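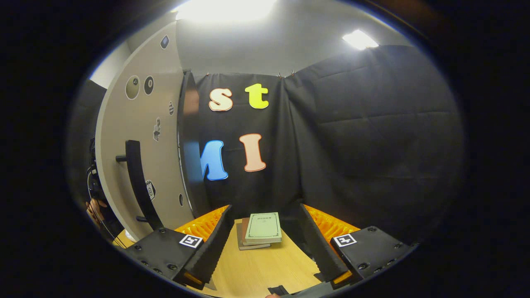 A small stack from the Nellero set: pale green on top, reddish-brown in the middle, grey at the bottom.

Nellero Book Stacks, data card

Version 4, 11 December 2024
Maintained by Aliki Stefanou

Summary

Nellero Book Stacks is a collection of 1,782 pictures of ordinary books lying in stacks on tables. Each picture comes with a short text record that says which books are in the stack, the order they lie in, and how neatly they line up. The books are everyday ones: novels, school books, cookery books, hardback notebooks and old manuals. There are 134 different books in the collection and most of them turn up many times in different stacks.

The set is meant for work on stacking order, on telling one cover from another when only an edge shows, and on judging whether a stack is tidy. It is too small and too narrow to stand for books in general.

What is in the download

pictures/ holds the pictures, all in one folder.
records.csv has one row per picture.
books.csv has one row per book, with its cover colour, binding, size and thickness in millimetres.
splits/ has two plain lists of picture names, one for training and one for testing.
CHANGES.txt lists what has changed between versions.

Columns in records.csv

picture: the file name.
room: brurnik or corkano, after the building where the stack was made.
order: book codes from top to bottom, separated by spaces.
alignment: neat, staggered or loose.
spines: the side the spines face (left, right, near, far, or mixed).
title_legible: yes, part or no. This is for the top cover only.
notes: free text, often blank.

How the stacks are labelled

A stack is "neat" when the edges of all the books line up on at least two sides, allowing for books of different sizes. It is "staggered" when each book lies flat but one or more stick out past the one above. It is "loose" when a book is turned well away from the rest or is resting partly on the table. The picture at the top is labelled staggered: the grey book comes further forward than the two above it, and the reddish-brown one shows at the left and lower side. Its title_legible value is no, as the print near the top of the green cover is too small to read.

Books are named by colour and a code, for example green-pale-02. We used colour names a person would say out loud. Two people labelled every stack separately and then talked through the ones where they differed. Most of the disagreements were about brown and red covers, followed by the line between neat and staggered. Where no agreement was reached, the notes column says "disputed" and the alignment value is the one given by the first labeller.

A book that is completely hidden still appears in the order column if we knew it was there. Those codes end in an h. If you only want books that can be seen, drop them before you start.

Where the books came from

Most were bought as mixed boxes from Wongsuwan, a second-hand shop that was clearing its stock room. The rest are our own. We took out anything with a name or address written inside the cover, and anything with loose pages. Dust jackets were removed from most of the hardbacks because they slid about and tore. A few jackets stayed on and are marked "jacket" in books.csv.

Splits

The training list has 1,400 pictures and everything else is in the test list. Books are shared between the two. If you need a test on books that have not been seen before, filter by book code and make your own split. We tried doing this for version 3 and the test list came out lopsided, with nearly all the thick hardbacks on one side.

Known problems

Pale covers are over-represented. So are paperbacks of middling thickness.

Nearly all the titles are in English, with a handful in Greek. The Greek ones are listed in books.csv under language.

Tabletops are mostly light-coloured. Dark books are therefore easier to pick out than they would be on a dark desk.

Tall stacks are rare. Ours tended to be low ones, and the taller ones come mainly from corkano.

red-brown-05 and red-brown-06 are two printings of the same book and can only be told apart by the spine. Treat them as one unless the spine faces near.

Some thickness values were measured with the book pressed flat and some were not. The difference matters for the older paperbacks, which have swollen. We started measuring them again in September and have not finished.

Conditions of use

The pictures and records may be used for research and teaching. Cover designs remain with their publishers, so please do not crop out covers and reuse them as artwork. If you publish something that uses the set, cite it as Nellero Book Stacks, version 4, and say which split you used.

Corrections

Send corrections to Aliki Stefanou with the picture name and the column that looks wrong. A one-line message is fine. Corrections to the order column go in first, then alignment, then colours. Accepted changes are listed in CHANGES.txt with the next version.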